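Flolside Comic Sleeves and Boards, Standard Size

Price: £10 per pack
Sold by: Diltley Books and Comics
Status: in stock

The Flolside pack contains clear sleeves and white backing boards for comics of the usual modern size. We have used them in our own shop for several years, and most of the back issues in our boxes are kept in them. The sleeve is open at the top and has a flap, which you can fold behind the board and close with a small piece of tape. Tape is not included.

Many customers ask us if the pack is also good for older comics. The older ones are often a little wider, so please measure the widest part of your comic before you order. If it does not go in easily, do not push it, as the corners will bend. For such comics we recommend the Drillix wide sleeve, which has its own page in this shop.

The board has one shiny side and one dull side. Place the comic with its back against the shiny side. Slide both together into the sleeve, with the spine on the left, and press out the air with a flat hand before you close the flap. 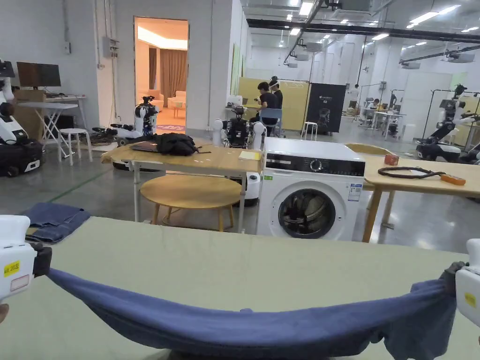 Two grippers holding a navy cloth above a green table

For collections of novels and thick paperback editions we have a different product, the Pillai box. It holds 89 single issues in sleeves, or a smaller number of collected volumes, depending on how thick they are. The box comes flat and must be folded at home. A sheet with drawings is inside.

Keep the sleeves away from direct sun and from heaters. A cupboard in a bedroom is usually better than a loft or a cellar.

Delivery
We send orders within 2 working days. Larger orders for schools and libraries can take longer, and for these please write first to Anjani Majimbun, who will tell you the price with delivery included.

Returns
You may return the pack if it is not opened. Opened packs we can accept only when the sleeves are damaged or of the wrong size.

Customer remarks
"Good and clear, the flap stays closed. I will order again in September." Slamet Raju
"Boards are firm. I would like a pack with fewer pieces." Lilla Orbán

Related items: Drillix wide sleeve, Pillai box, dividers with printed letters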